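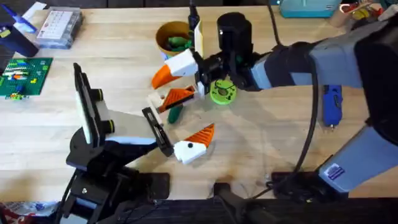

*Photo: Embla Lindqvist / Tresuven*

Embla Lindqvist has run the lending desk at Tresuven for six winters. Members pay a yearly fee and take home what they need, from pasta rollers to tile cutters. There are 915 items on the shelves and 618 paid-up households.

"December is the worst month for returns," she says. "People borrow the big soup pots and the folding chairs, and then we get them back in February."

Late fees were dropped two years ago. Lindqvist argued against it at the time and has changed her mind. "We sent out 473 reminders the year before. It took up my mornings, and the fees came to almost nothing." Now a borrower with something overdue can't take out anything else - that is the whole rule.

Tools go out the most, carpet cleaners next. Sewing machines come back in the best shape. The pressure washer has been repaired four times, always the same hose fitting, and she has stopped ordering the cheap replacement.

Rent is the bigger worry. It went up to 2,670 a month in the spring, and the lease has one year left. She has looked at a unit on Reltitz Street, behind the Güneş bakery, but it has stairs.

"I'm not carrying a carpet cleaner up stairs," she says. "I told them that on the phone."

The desk is open until 7 p.m.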